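Grippers back on at Roklow after a week of slipping

I spent Sunday morning at the Roklow workshop, where the hand-held grippers are finally back in daily use, and I came away with a new respect for housekeeping. The pair had been playing up all through October. Small things kept sliding out — cloths mostly, anything thin and floppy — and the weekly tally had crept up to 34 dropped picks out of 611, which had everyone grumbling into their tea.

I'd assumed something expensive had gone. It was fluff! Lint had packed itself down behind the pads, so the fingers were stopping a hair short of closed and the software thought they were shut tight. The people from Tindall, who look after the kit, had both grippers apart and back together in 2 hours, and most of that was brushing and blowing out the vents. 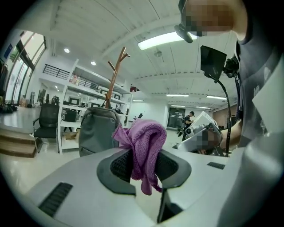 After that comes the bit I enjoyed watching, which is setting the closing point again. You pinch a bit of microfibre, give it a gentle tug, nudge the setting and go again. They do it 9 times for each gripper and write every result in a tatty notebook, then repeat the whole lot once the motors have warmed up (they close a touch differently by then, apparently). I had a go myself and got told off, quite kindly, for tugging sideways.

The one part that did need replacing was a worn pad, and Sollness had a spare on the shelf, so there was no waiting about for the post. The old one has gone in a drawer in case anybody wants to measure it.

From now on the vents get a brush at the end of each day, and the pads come off once a week for a proper clean. There's a sheet by the kettle to sign. I gather the Nindetari site has been doing it this way since spring and hardly ever rings up for help, so Roklow has pinched their checklist more or less word for word.

The next full check is due before the Christmas break, and I've asked if I can come along — I'd like another go at that tug test.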